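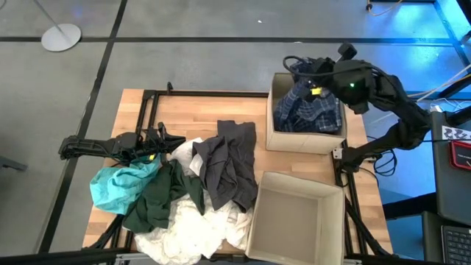 Cahier d'atelier, projet Dumness
25 janvier 2018

Suite des essais de teinture sur vêtements déjà portés. Rappel pour ceux qui reprennent le cahier en route : on cherche une recette de bain à la garance qui tienne sur du coton d'occasion, lavé on ne sait combien de fois avec on ne sait quoi. Sur coton neuf c'est réglé depuis avril. Sur l'ancien on a toujours des taches claires aux coutures et sous les bras.

Dégraissage

Repris la totalité du lot à zéro. Lavage avec les cristaux Petek, eau à 60 degrés, sans assouplissant évidemment. Au deuxième rinçage l'eau était encore trouble pour les chemises, claire pour les draps découpés. J'ai fait un troisième rinçage pour les chemises seulement. À noter sur la feuille murale, parce que l'ancienne consigne dit deux rinçages pour tout et je crois que c'est de là que viennent une partie des taches.

Test de la goutte d'eau sur tissu sec, au col, au dos, à l'ourlet. Au dos elle est bue tout de suite. Au col elle reste en perle un bon moment sur deux chemises. Ces deux-là sont repassées au carbonate et n'entrent pas dans la série du jour.

Mordançage

Lot sec pesé : 284 g. Alun à 15 % du poids de fibre, dissous à part dans un bocal d'eau très chaude puis versé dans la cuve. La crème de tartre est supprimée cette fois, elle n'apporte rien de visible sur le coton et elle fausse la comparaison avec la série de l'automne.

Passage au tanin avant l'alun (noix de galle, infusion de la veille filtrée au torchon). L'infusion sentait un peu fort mais la couleur était normale, beige clair. Je l'ai gardée. La prochaine fois la mettre au froid, elle est restée sur l'étagère au-dessus du radiateur.

Le thermomètre de la grande cuve donne n'importe quoi. Comparé avec celui de la petite, écart de plusieurs degrés, et pas toujours dans le même sens. J'ai travaillé avec le petit. Il faut en recommander un, le modèle à sonde longue, pas celui à cadran.

Bain de garance

Racine en poudre du fournisseur de Pendgate, sac entamé. Mise à tremper à froid, première eau jetée (brun jaune, comme d'habitude), deuxième gardée. Ajout d'une cuillère de craie, l'eau d'ici est douce et sans ça on tire vers l'orange.

Montée en température lente. Je note les repères tels quels :
- départ à froid, tissu mouillé avant d'entrer
- tiède : le rose prend d'abord sur les coutures, puis il s'égalise
- 60 degrés : palier, couvercle, remuer toutes les 15 minutes
- feu coupé, le tissu reste dans le bain jusqu'au lendemain

J'ai oublié un passage de cuillère pendant le palier, le temps de chercher les étiquettes. Un pan de chemise était remonté au-dessus du liquide et il y a une ligne nette, on la verra au séchage. Cette pièce ne compte pas pour la comparaison, la garder pour les essais de surteinture.

Comparaison avec les témoins Priltent

Les coupons Priltent (coton neuf, prêt à teindre) ont été mis dans le même bain, un par cuve, cousus au bord d'une pièce d'occasion pour qu'ils voient exactement la même chose. Premier relevé au sortir du bain de la petite cuve, qui était partie avant l'autre :

Témoin : rouge brique franc, uni.
Drap ancien : presque pareil, un ton plus sourd. Très bon.
Toile de pantalon : rosé, assez terne, les plis d'usure ressortent en plus clair. Joli d'ailleurs, mais ce n'est pas ce qu'on demande.
Chemise rayée : les rayures d'origine mangent le rouge, impossible de juger. Ne plus mettre de tissu déjà teint dans les séries de mesure, on l'avait dit et je l'ai refait.

Relever tout ça à nouveau sec et à la lumière de la fenêtre nord. Sous les néons je vois tout plus froid que ça n'est.

Hypothèse pour les taches

Trois causes possibles à départager : reste de corps gras (test de la goutte), reste d'assouplissant, ou déodorant à l'aluminium qui ferait mordant à lui tout seul. La dernière me plaît bien, mais elle devrait donner des auréoles plus foncées et on en a des claires. Sauf sur une seule pièce de la série précédente, où l'auréole était foncée. Je l'ai ressortie et agrafée à la page d'en face.

Pour l'assouplissant, l'essai est facile : prendre un drap qui teint bien, en couper deux morceaux, passer l'un à l'assouplissant du commerce, pas l'autre, et teindre ensemble. À faire en premier la semaine prochaine.

Étiquetage

Les étiquettes en papier ciré ne tiennent pas au palier, deux se sont décollées et je les ai repêchées au fond. Retour aux bouts de ruban de coton écrits au feutre à linge et cousus à l'ourlet. C'est long à poser mais ça se lit encore après. Code : lettre du bain, puis numéro de pièce, puis un point si la pièce a eu le troisième rinçage.

Divers

Bain épuisé gardé en bidon pour faire les roses pâles. Le bidon bleu fuit au bouchon, prendre le blanc.

Les eaux d'alun vont dans le fût à part, merci de ne plus les vider dans l'évier du fond.

Gants taille moyenne finis. Reste des grands.

L'étendoir de droite a marqué de rouille un torchon. Rien de la série n'y a touché mais le fer fonce la garance, donc on ne s'en sert plus tant qu'il n'est pas gainé.

À faire

Rincer et sécher à l'ombre la grande cuve.
Relevé sec, témoins compris, avec un morceau de chaque collé ici.
Essai assouplissant sur drap coupé en deux.
Repasser le test de la goutte sur les deux chemises mises de côté.
Commander thermomètre, gants, craie.
Corriger la feuille murale (rinçages, étiquettes).
Demander à Pendgate si le prochain sac vient de la même récolte, celui-ci donne un rouge plus chaud que le précédent et je ne voudrais pas changer de poudre au milieu d'une série.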